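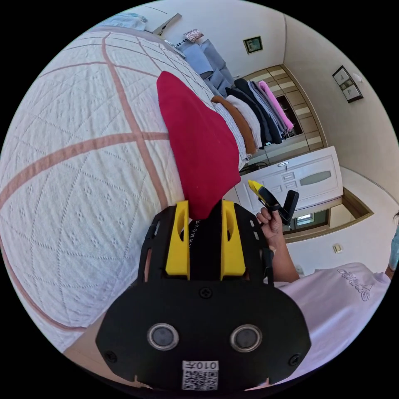

Bimness opens home folding service to households in Lullden

27 Jan 2018

Bimness, the household help firm based in Lullden, is extending its home folding service to private customers from the end of January. Until now the service has only been offered to guest houses and holiday lets. Customers can book a visit of two hours, in which clean clothes are sorted, folded and stacked in the room where they are kept.

The firm ran the service as a trial in 14 homes in and near the town. Over the trial the folders made 423 visits, most of them to families with children at school and to older people who find it hard to stand at an ironing board or reach into a deep basket. All but two of the homes have asked to carry on as paying customers.

"People told us that washing was the easy part," said Leonie Rothe, who set up Bimness and still goes out on visits herself. "The machine does it while you are at work. Then the clean things sit on a chair for a week and get creased, and half of them go back in the wash. We wanted to deal with that part and leave the rest alone."

Working on the bed

Bimness does not bring a folding table. The early visits were done at kitchen tables, and the folders found that they were too narrow for adult shirts and were often needed for something else. A made double bed gives more room, and it is usually a few steps from the wardrobe. The bedspread is left on and pulled smooth before any clothes are put down. A quilted cover is fine to work on, although thin fabrics can catch on raised stitching and are folded last, on top of a towel.

Each garment is first laid flat with the sleeves out. T-shirts are folded inwards from the sides, then up from the hem, so that the neck ends up at the top and the front can be seen. Labels at the side seam are tucked in. Shirts with a collar are buttoned at the top and at the middle and then folded in the same way. Jumpers are folded once fewer than T-shirts, as a tight fold in thick wool leaves a ridge.

Finished pieces go to one side of the bed, either in a row or in a single stack, depending on where they will be stored. Customers with deep drawers tend to prefer a row, which can be lifted in from one end. Customers with open shelves mostly want a stack. The folder asks about this on the first visit and notes it on the customer's card, together with any items that should go on hangers.

Colours are not sorted unless the customer wants it. "We tried it at the start and it looked very nice for a day," said Rothe. "But if you get dressed in the dark at six in the morning, you want all your T-shirts in one place, whatever colour they are."

Heavier items such as checked shirts and trousers go at the bottom of a stack and lighter tops above them. Stacks are kept to a height that can be carried in two hands with the chin free. Anything with a missing button or a loose hem is put aside and shown to the customer before the folder leaves.
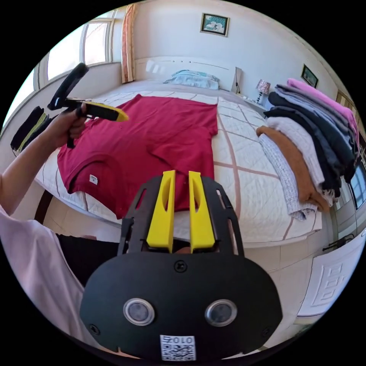
What a visit includes

A standard visit lasts two hours and covers clothes, towels and bed linen that have already been washed and dried. The folder will put things away in drawers and cupboards if the customer has said where they go. Otherwise the stacks are left on the bed or on a chair.

Ironing is not part of the service. Customers who want it are passed on to Stüber, the ironing shop in Lullden, which collects and returns on the same day. Bimness takes no fee for this.

Fitted sheets are included, two to a visit. They take longer than anything else in the basket and the limit was brought in during the trial. Extra sheets can be added when booking.

Customers do not have to be at home, but someone must be there for the first visit. This gives time to go through the drawers and agree on sizes, as a stack that is too wide for the shelf has to be done again.

A separate visit, called the wardrobe day, is meant for people who are moving house or changing over from winter to summer clothes. Everything is taken out, refolded and put back, and items the customer no longer wants are bagged. Bimness does not decide what should be kept.

Staff and training

The firm now has eight folders, all of them employed directly. New starters spend their first days with Hannelore Seidel, who worked in a hotel linen room before she joined and who wrote the firm's folding sheet, a single page that each folder carries.

"The sheet gives the order of the folds and the width for an adult shirt," said Seidel. "It does not say how fast. If someone is quick but every edge is crooked, the stack leans by the tenth shirt and it has to be taken apart. I would sooner they did fewer and could leave them standing."

Seidel also checks the notes from each home every week and changes the sheet when the same problem comes up more than once. The latest version has a new part on children's clothes – these are now folded to half the adult width, so that two stacks fit side by side in an ordinary drawer.

Booking

Visits can be booked by telephone or through Edix, the local appointments service, where a calendar for Lullden is now open. Regular customers keep the same folder and the same time each week. A visit can be moved free of charge up to the evening before.

Homes outside the town will be added later in the year if enough people ask. Those interested can leave their address with the office and will be contacted when a folder is free in their area.

Press contact

Leonie Rothe, Bimness, Lullden. Copies of the folding sheet are available on request.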